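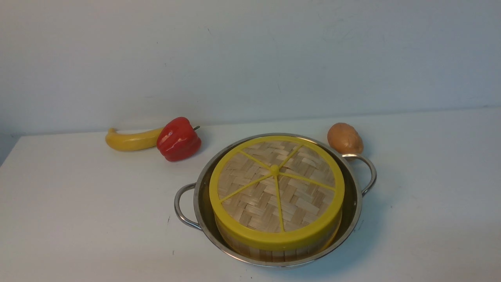
Notes from the Guvix open day, week 10

OK, so for those who missed the trip, let me write up what I got out of it before I forget. Salma Filali ran the demo, and she was great about our questions (we had a lot!).

The task sounds easy: lift the lid off the steamer, put one vegetable in, put the lid back. Salma said they have logged 1163 tries at it since October, with 142 thrown out because the lid was already crooked at the start.

What I want you to take home is how the work gets split up:

Finding the knob. It's small, it's yellow, and so are the spokes and the rim. Think about what that does to a color-based detector.

Picking the right thing. "Vegetable" leaves the banana out, and the pepper overlaps it from the camera's side. The potato sits behind a pan handle - go around or go over?

Shiny steel. Hok-lam Mak asked about glare on the pan, and we spent a good while on depth errors. Reread the sensor handout for this.

For next time: write down your own grasp order, one page, and bring it to lab. Sketches are fine.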